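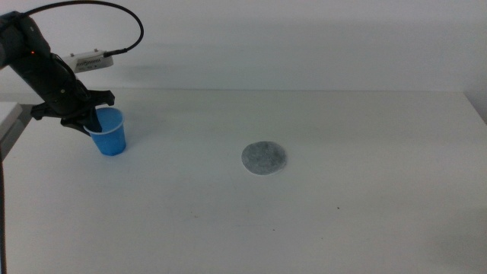

Siamak Rostami had looked after the arm for 3 years, and he knew by now that it drifted in September. When the heating in the Wedville building came on, the table moved a little, or the wall did, and the blue cup was no longer where the arm believed it to be.

The complaint from Friday was short. "Cell two misses the pad." Lucinda had written it, and under it she had written the number 209, which was the line in the log where the trouble began.

He began with the cable, as his first teacher had told him to do. He pressed the plug into the wrist camera until he was sure of it, and followed the loop back with his thumb. Then he opened the gripper and looked at the fingers for a long time. He had ordered new ones from Verkix, but the parcel was still in Drarnedari, and the old ones had to serve. He wiped the ridges with a dry cloth, one side and then the other. 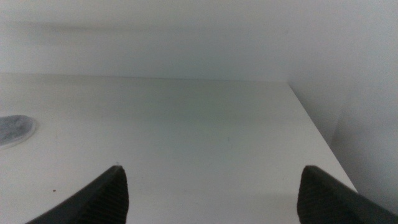

Rhodri called from the corridor that it was surely the fingers, it was always the fingers, and why did Siamak not wait for the parcel and go home like a normal man?

"Because they close evenly," Siamak said. "I measured them."

"Then what is it?"

He did not answer. He had the calibration page open, and he was reading the offset for the wrist camera. Someone had typed it again by hand after the last update, and the minus sign was missing. So small a thing – he felt almost ashamed for it. He put the sign back, saved the page, and set the speed to the lowest step.

The arm went down to the cup and took it by the wall, one finger inside and one outside. Siamak held the stop button in his left hand and did not breathe very much.
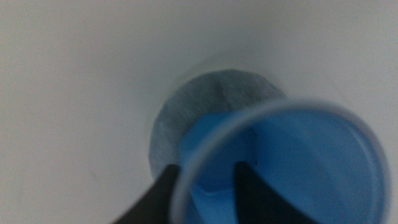 *Cell two, low speed, cup over the pad.*

"Well?" said Rhodri, who had come in after all.

"Wait," said Siamak. "Let it finish."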